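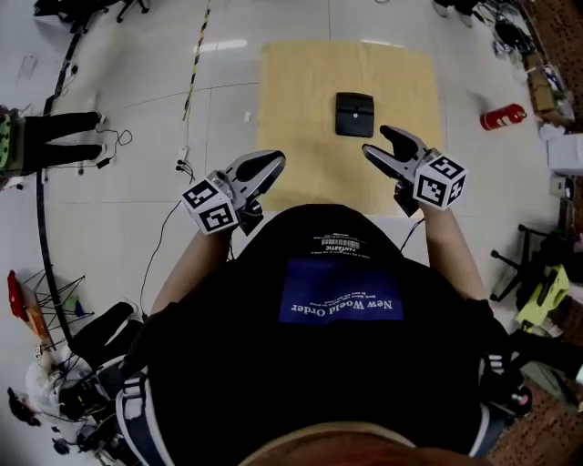
Zawadi Mollel
October

OK so I finally did the cable drawer. And the shelf. And the weird corner behind the desk that I've been pretending is part of the neighbor's apartment. Thread, because I have a lot of feelings about small black boxes.

14 replies · 25 shares

—

Background: I've moved three times and every single time I've packed "internet stuff" into one carton and taped it shut. I never once unpacked it all the way. I just fished out whatever I needed and pushed the carton further under something.

—

Every small black box looks exactly like every other small black box. Is it a router? Is it the thing that came with the old TV? Is it a drive with my entire college life on it? You don't know until you flip it over and read the tiny label, and half the time the tiny label has rubbed off.

6 replies · 11 shares

—

First thing that helped: putting ONE thing down at a time on a clear bit of floor. I used to dump the whole carton out and then just sit in it like a kid in a ball pit. Terrible system. I'd get tired and shovel it all back in.

—

I do it on a mat now, a plain one. Tile is slippery and hard and I've already cracked the corner of one little box by setting it down like I was mad at it (I was mad at it). Light-colored mat is best, black stuff disappears on anything dark.

3 replies · 8 shares

—

Second thing: the power brick goes with the box IMMEDIATELY. Rubber band, twist tie, hair tie, I don't care. I had a Dasier modem with no brick and a brick that said Dasier with no modem and they were living two feet apart for a year!!

—

Someone's going to ask so yes, I tried the brick in the modem before I banded them together. The lights came on. I yelled.

9 replies · 31 shares

—

Piles I ended up with:
Using it
Works, not using it
Don't know what it is
Going away forever

The third pile was the big one, I won't lie to you.

—

For the "don't know what it is" pile I typed the model numbers into a search bar one by one with a cup of tea going cold next to me. Took most of an evening. One of them was a doorbell chime?? I have never owned a doorbell that wasn't already on the wall when I got there.

12 replies · 19 shares

—

Power strips get their own post because I had strong opinions by the end. If the cord is cracked or the plug feels loose, it goes. I was keeping an old yellowed one "for the fan." The fan has a plug. The wall has an outlet. They can meet directly.

—

And please don't plug a strip into another strip. My aunt did this behind her couch for years and when I pulled the couch out I had to go stand in the kitchen for a minute.

17 replies · 22 shares

—

Cables on the floor: I used to just let them go wherever, big loops all over, and then I'd catch one with my foot and yank something off a shelf. Now anything that has to cross the room goes along the wall. If it's too short to go along the wall, I get a longer one. I was so stubborn about this for so long.

—

Bright tape on the floor where a cord really does have to cross a walkway is ugly and I love it. I see it even when I'm half asleep and carrying laundry. Guests ask about it. Let them ask.

5 replies · 13 shares

—

The shelf! OK so the router used to live on the floor behind the desk, next to the dust. I got a little wall shelf from Zalitwood, the narrow kind, and put it up at shoulder height. The bedroom signal is better now. I didn't measure anything, I just know that videos play in there.

—

(Putting it up took two tries. First time I didn't check for level and everything slid very slowly to the left. It was kind of peaceful to watch.)

8 replies · 10 shares

—

Labels: masking tape and a marker. That's it. I bought one of those label makers, a Brumo, and I spent so long picking a font that I lost the whole afternoon. Tape says "ROUTER — OLD — WORKS" and I trust it with my life.

—

I put the label on the top, by the way. I used to stick it on the bottom where it looked neat and then I had to pick up every box to read it. Top. Always the top.

4 replies · 9 shares

—

Wiping old routers clean: dry cloth, then a soft brush for the vents. I used a makeup brush that I wasn't using for makeup. Unplugged, obviously. The amount of fluff that came out of one vent could've been a small pet.

—

The going-away pile went to the counter at Papadakis, the repair place by the bus stop. They take old electronics if you bring them in a bag with the cords tied. Check yours first, hours are a bit mysterious. And do a factory reset on anything that had your password in it!

21 replies · 40 shares

—

What's left fits in one shoebox. ONE. Plus the stuff on the shelf that's plugged in and earning its keep.

—

Next up is the drawer with the batteries and the takeout menus. If anybody has a good way to store batteries so they don't roll, tell me, I'm reading all of these.

33 replies · 195 likes

Print this thread | E-mail this thread
1,225 likes · 1,496 views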